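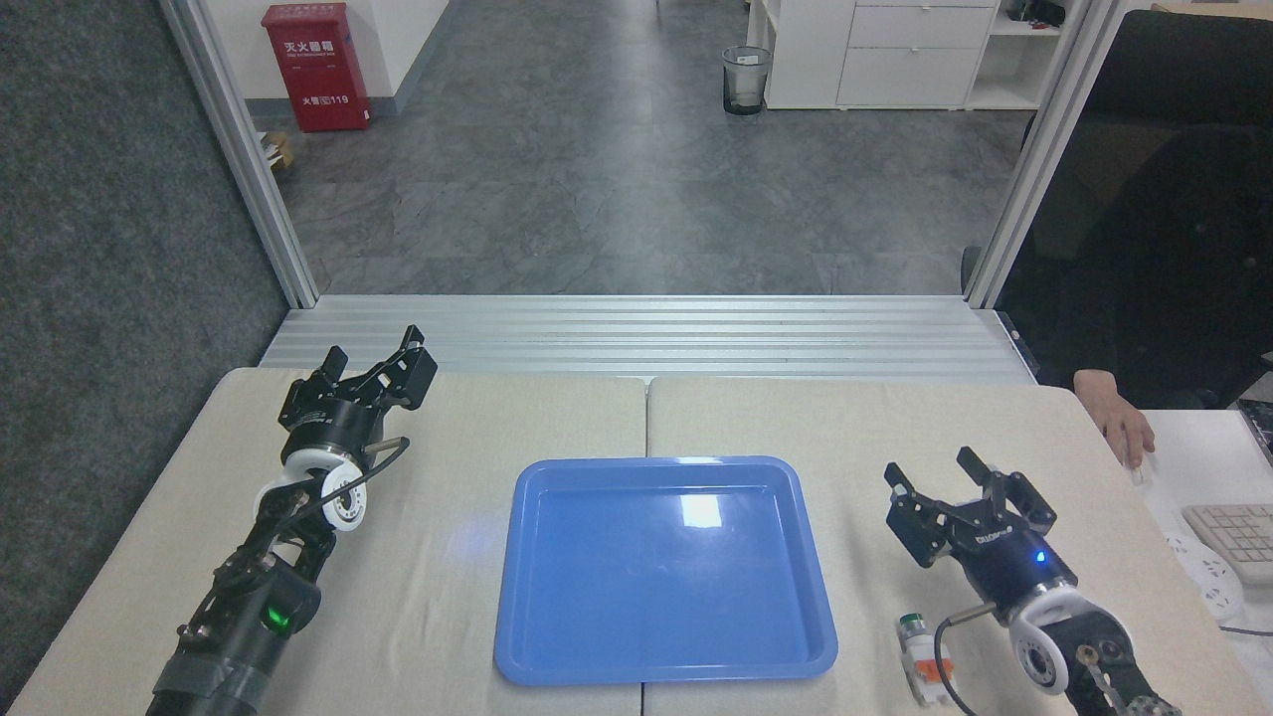 *Fig. 4. Tray placed over the join between the two tabletops.*

## 4. Setting out the tray and tables

Now for the part we like best! Once the two tabletops are side by side and the tray is down, the whole station starts to make sense, and everything in the later sections of the Braline guide builds on it. Take your time, it's a pleasant job.

**You will need**

- two Braline tabletops, same height setting
- one rimmed tray, blue
- a soft cloth and a little washing-up liquid
- a spirit level (a short one is fine)

### 4.1 Joining the tabletops

1. Wipe both tops and let them dry fully.
2. Push them together until the long edges touch. Run a fingertip along the join: you should feel a line, but no step.
3. If there is a step, turn the foot under the lower top a quarter turn at a time and check again.
4. Lay the spirit level across the join, then along it.

> **Note:** Old floors can be a nuisance. At our Vulbridge workshop one corner needed nearly 8 quarter turns, and the top has sat beautifully ever since.

> **Caution:** Keep fingers clear of the join while you push. Two people make this much easier, one at each end.

### 4.2 Placing the tray

1. Set the empty tray down with its raised rim facing up.
2. Slide it to the middle so that it straddles the join, with an even share on each top.
3. Press lightly on each rounded corner in turn. A rocking tray means the tops have drifted, so go back to 4.1, step 3.
4. Look across the tray from your usual working spot. Strong ceiling light can show up as a bright patch on the inner surface. Shift the tray a little, or dim the light if you can, until small items are easy to pick out.

Once you're happy, mark the corners on the tabletop with pencil. It's a tiny thing, and you'll be so glad of it after the first clean!

### 4.3 Keeping it tidy

- Put loose parts away before you begin a new batch.
- Lift the tray with both hands, never by one side of the rim.
- Wash it in warm soapy water. No scouring pads, please.
- Leave the doorway and the path to any fire equipment clear.

> **Caution:** Don't lean on the tabletops over the join. The tops are held together only by their own weight until the brackets in section 5 are fitted.

Spare trays are order code 3680, replacement feet 444.

*Section revised 12 Jun 2022, Nkechi Usman*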